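From: Tormod Torvik
To: Rotley Home Bakers list
Subject: Re: [rotley-bakers] Buns that go flat - help?

Covadonga Miranda wrote:
> Hi all,
> Second batch of burger buns last weekend and they've spread out
> like saucers again. Flavour was lovely, but you couldn't call them
> buns with a straight face. I used the Nyberg dough from the June
> swap, proofed them until they looked really puffy, then egg wash
> and into a hot oven. Also the bottoms go soggy as soon as there's
> a patty anywhere near them. Is it the flour? Am I shaping them
> wrong? My neighbour reckons I should buy rings but I've got no
> room left in the drawer.
> Covadonga

Hi Covadonga, and everyone,

Oh, I'm so glad you asked this one! I've been mucking about with buns all winter and I could talk about them until the cows come home.

First, don't buy the rings. I doubt it's the flour either, unless you've switched to something very soft. "Really puffy" is the bit that jumped out at me. The Nyberg dough is quite rich (all that butter and the extra yolk) and it goes from ready to past it in no time in a warm kitchen. Try putting them in when a floured finger leaves a dent that fills back slowly and only partway. If the dent just sits there, you've missed the boat, and the egg wash brush will knock out whatever puff was left.

Second, shaping. I used to roll mine loosely under my palm and hope for the best. Now I pat each piece flat, pull the edges into the middle, flip it over and drag it towards me on a bare bench with no flour at all, so the skin goes tight as a drum. Then I leave them 8 minutes under a tea towel and do the drag again. The second one made more difference than anything else I tried. The balls should look a bit too tall and a bit too small when they go on the tray. Leave them be, they'll fill out.

Third, water. I dropped mine by 40 grams on a double batch and the dough was much easier to handle, with no loss of softness that I could taste. If you weigh your eggs (mine vary a ridiculous amount) you can take it out of the milk to match. And my oven runs cool, so I set it to 202 on the little Mornari thermometer, whatever the dial claims. Yours could be the other way! 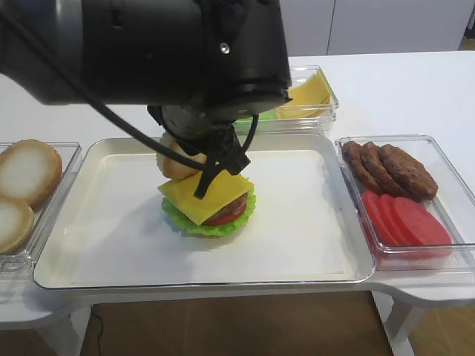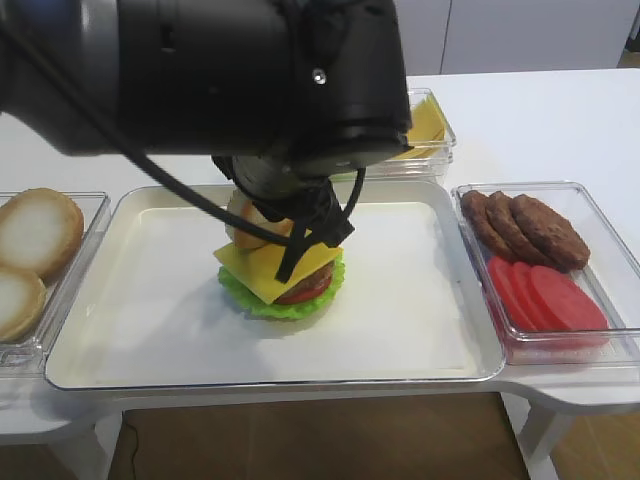
Now, the soggy bottoms. I think this is mostly a matter of what touches what. Toast the cut sides in a dry pan until they've got some colour, and let them cool for a minute before you build anything. After that it's all in the order, and I'm firmly in the camp of the burger up there - lettuce under the patty, cheese on top of it, then the lid. A nice ruffly leaf catches a lot of the juice before it can reach the bread. I do pat my tomato slices on a paper towel first, and if they're the big watery supermarket kind I salt them too and give them a while in a colander.

I've also had good results with a thin scrape of mayo right to the edges of the bottom half. Butter works, but it goes hard if the buns have been in the fridge.

One question back to you - are you using the Vestumitz yeast or the ordinary sachets? I find the Vestumitz goes off like a rocket, and I've cut it back by a quarter for anything with sugar in it.

I'm baking again Wednesday night if you want to drop by and poke some dough. Bring a container and I'll send you home with a few to bake off yourself.

Cheers,
Tormod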